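Home | Journals | Refills | Letters from readers | Contact

Valoment Family Year Journal

We made the Valoment for families in the middle of a big year - a new baby, a move across the country, a job that takes everyone somewhere else for a while. You want to remember it all, and by bedtime you can barely remember what you had for lunch! So the pages are short. Each one has room for a few lines, a little square for a drawing or a ticket stub, and a spot at the bottom where whoever is nearby can add something.

It has 270 pages, so you can skip plenty of days in a year and still not feel behind. There are no printed dates, which means you can start in January or on the night you get the keys.

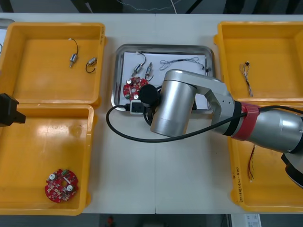

Carys Phillips wrote to say that her family filled the first month in one sitting, all of them talking over each other at the kitchen table, and that her youngest insisted on a full page for the bus driver.

We love hearing that. Catching up in one go is a perfectly good way to use it, and the page headers are left blank so you can write "that week it snowed" if that's as close as you can get.

The paper is thick enough for felt-tip pens (we tested it with plenty of them, and with children who press hard). The binding lies flat once you've bent it back a few times, and it gets nicer with use. Glue sticks are fine. Wet glue will ripple the page a bit, though the ripple mostly goes away under a heavy book overnight.
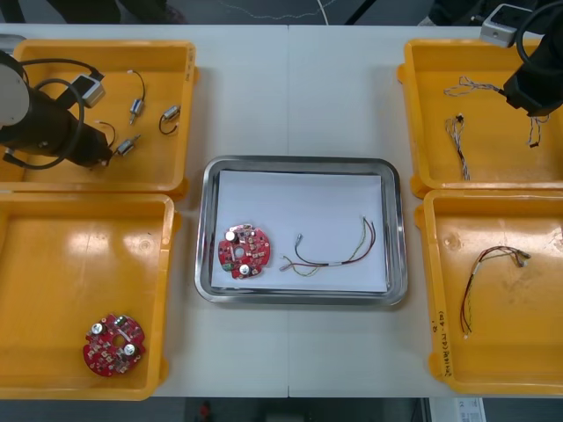 There are two covers to choose from. Kimell is a soft gray-green cloth, and Long is a dark blue with a taller back pocket for maps, school photos and all those cards from the going-away party. Inside they are exactly the same. If you're mailing pages back and forth with grandparents, go for Long - that pocket holds a lot.
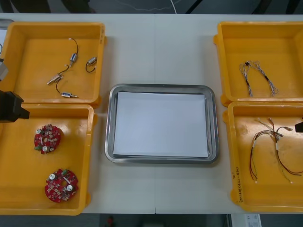

Motors in a yellow tray on the white work table.

At the back you'll find 74 prompts for the nights when your mind is empty. Some are easy ones, like the best thing you ate this week or a street you now know by heart. Others take longer. Candela Valcárcel wrote most of them during her own two years away from home, and "What will you miss that you complained about?" is hers. It's still my favorite. 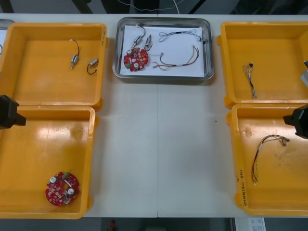
Leandro Ortuño: We did the prompts out loud in the car and wrote them down later. Could you please make a smaller one for the glove box?

We're working on it, Leandro! A pocket size with the same paper is being tried out now, and the prompts will come along too. Refills for the full size are on the Refills page.

Last updated: 30 Jun 2026

Contact us | © Stamton Paper Goods | Back to top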